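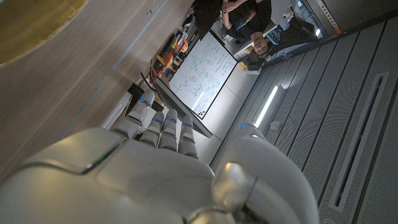

Cursos > Espacios de trabajo > Apuntes > Sesión 6

Sesión 6. La mesa, la cinta y lo que hay en las paredes

Hoy toca la mesa, que es mi tema favorito del curso y se me nota (el año pasado me comí media hora del descanso hablando de tableros, así que esta vez prometo mirar el reloj). Estos apuntes van en el mismo orden que la clase, más o menos. Si falta algo, lo apuntáis al margen y lo vemos el próximo día.

1. Delimitar

Una mesa grande es una invitación a dejar cosas. Lo sabemos todos: llegas con una taza, luego un cuaderno, luego el cargador de alguien, y a media mañana trabajas en un rincón del tamaño de un mantel individual. Por eso me gusta tanto la cinta. Se traza un rectángulo sobre el tablero y lo de dentro es para la tarea que estamos haciendo. Lo demás va fuera, o a la estantería.

La cinta, fina y de un color discreto. El gris sobre madera clara funciona muy bien: se distingue cuando lo buscas y no te está gritando todo el rato. Yo he probado con amarillo fosforito y acabé con dolor de cabeza, ¡de verdad!

Al ponerla:

- Limpiad antes el tablero con un paño seco.
- Empezad por el lado largo del fondo.
- En las esquinas, solapad 2 cm y cortad con cúter sin apretar, que debajo está la madera.
- Pasad la uña o una tarjeta por encima para asentarla.

2. Colocar el primer objeto

Para practicar uso un plato de papel, blanco, con un filo dorado muy fino. Pesa poco, es redondo y no tiene un lado bueno, de modo que solo hay que decidir dónde va. Ponedlo cerca del borde delantero, a la derecha, y mirad cuánta superficie os queda libre a la izquierda. Luego llevadlo al centro y volved a mirar. Parece una tontería de ejercicio, pero cambia muchísimo.
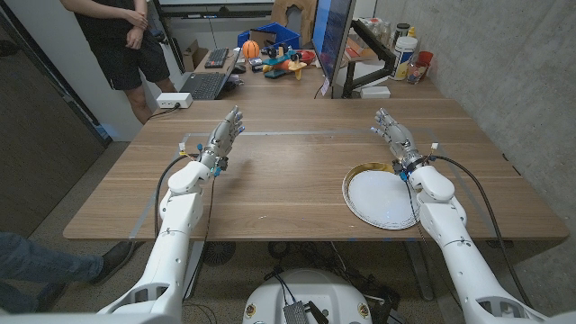 Asabe Etim preguntó que por qué no usar directamente una bandeja, que se quita y se pone y no deja pegamento. Pues tiene razón en parte. En casa yo también tiraría de bandeja. Lo que pasa es que la bandeja tiene canto y te obliga a levantar las cosas para meterlas y sacarlas, y con la cinta el tablero sigue siendo plano de punta a punta. En una mesa compartida prefiero la cinta, aunque haya que renovarla de vez en cuando.

3. Mirar alrededor

Levantad la vista del tablero, que la mesa no vive sola. La pizarra blanca conviene cerca, y si está llena de esquemas y flechas, mejor, señal de que se usa. Eso sí, el borrador siempre en el mismo sitio. Las pantallas, donde no tapen la pizarra a quien está sentado.

Y el sonido, que siempre se queda para el final. Un techo de hormigón visto queda precioso y rebota todo lo que se dice debajo. Los paneles perforados en la pared ayudan bastante con las voces.
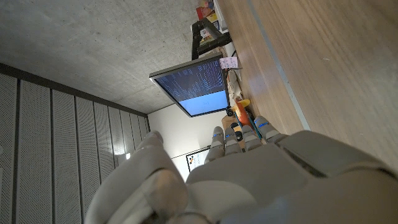 Lamas perforadas en la pared, bajo un techo de hormigón.

Para la próxima sesión

Traed un croquis de vuestra mesa a escala, con las medidas en centímetros, y una lista de lo que teníais encima al empezar (sin hacer trampa, no vale recoger antes). Con 200 palabras explicáis qué dejaríais dentro del rectángulo y qué no. Entrega en papel, al entrar en clase.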